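Come and eat soup with me (tasters wanted, Davham, January)

Posted 2024-11-27

Hello! I run Benmoussa, a very small soup and pickle kitchen on the edge of Davham, and I'm looking for people who like their dinner and aren't shy about saying so. If you've bought from my stall at Bredville market you'll know the carrot and cumin one, and possibly the green lentil one that sells out before I've got my gloves off. If you haven't, never mind, you're just as welcome.

I've got a new range coming out in spring and I want it tasted by people who aren't related to me. My family have been eating the same split pea recipe since the summer and they've stopped giving useful answers.

What I'm after

64 tasters, split into groups of eight, for one evening each in January. You'd come along, sit down, eat small helpings of several soups and a couple of pickles, and fill in a form as you go. Then we have a chat at the end, which is my favourite bit and usually runs over. It should take two hours, with a break in the middle for bread and a stretch.

You don't need to know anything about food. I don't want "notes of" anything! I want to know if it's too salty, if you'd finish the bowl, if you'd buy it again, and what you'd have with it. If you think the beetroot one tastes like a garden, write that down -- somebody did last time and I changed the recipe.

Who can come

Anyone over 18 who eats vegetables. Everything in the range is vegetarian and most of it is vegan, but you don't have to be either. I'd love a few people who say they don't like soup, and I'd particularly like some who cook for a household every night and are sick of thinking about it.

Please don't apply if you have a serious allergy to celery, mustard, nuts or sesame. All four are used in my kitchen and I can't keep them far enough apart to promise you anything. If you're avoiding gluten, tell me when you write and I'll put you in the group that gets the rice crackers.
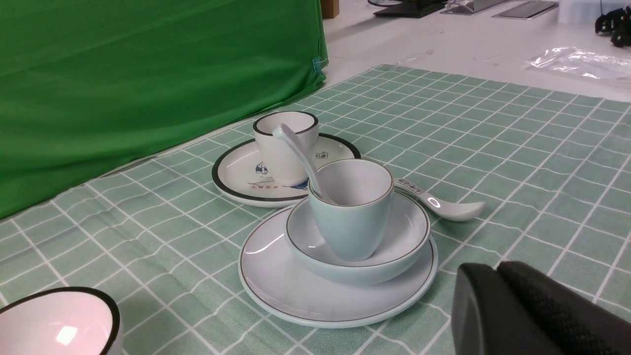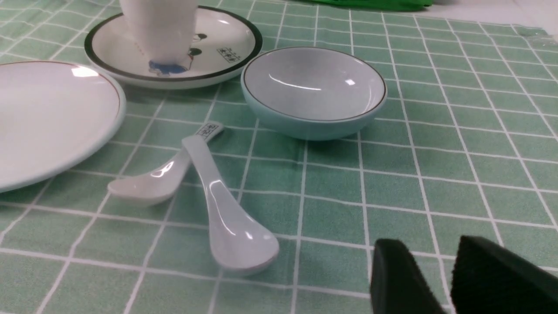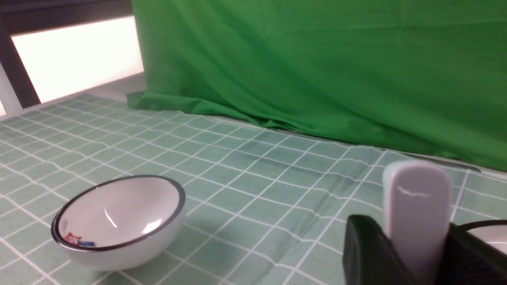
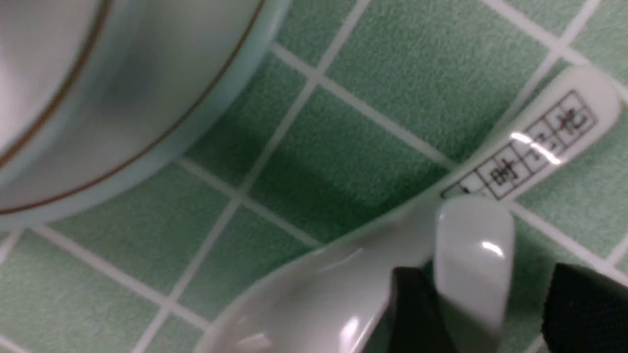 Where and when

The tastings are at the old seed merchant's in Suvstead, upstairs. There's a lift round the back, and the loo is on the same floor. Parking is free after six in the yard, or the Bredville bus stops at the bottom of the hill and it's a short walk up (a bit steep, bring sensible shoes if it's icy).

All the evenings start at half past six. I'll send you the dates once I've got your name and you can pick whichever suits you. Please eat a light lunch and skip the strong coffee in the afternoon, it does funny things to the taste of tomato.

What you get

I can't pay a wage for this, but you'll get your bus fare or petrol back on the night, in cash, plus a bag to take home with two tubs of soup and a jar of the piccalilli. There's also a voucher for the stall, good until the end of summer.

I'll put your comments together with everyone else's and your name won't go on any of it. My last lot of forms, from the chutney tastings, came to more than 1265 separate comments and I read every one, including the one that was mostly about my handwriting.

One paid job as well

I also need a pair of hands for the tasting evenings. It's warming, ladling, carrying and washing up, from five until we've cleared away, paid by the hour with supper thrown in. A food hygiene certificate would be lovely but I'll put you through the course if you haven't got one. You do need to be steady on the stairs with a full pan -- the lift is slow and the soup goes cold.

How to put your name down

Write to me through the contact page with "soup" in the subject line. Tell me your age, anything you can't or won't eat, which evenings of the week are hopeless for you, and the last soup you enjoyed. For the paid job put "ladle" instead, and say a bit about any kitchen work you've done, at home counts too. I reply to everyone, though it may take me a few days when there's a market on.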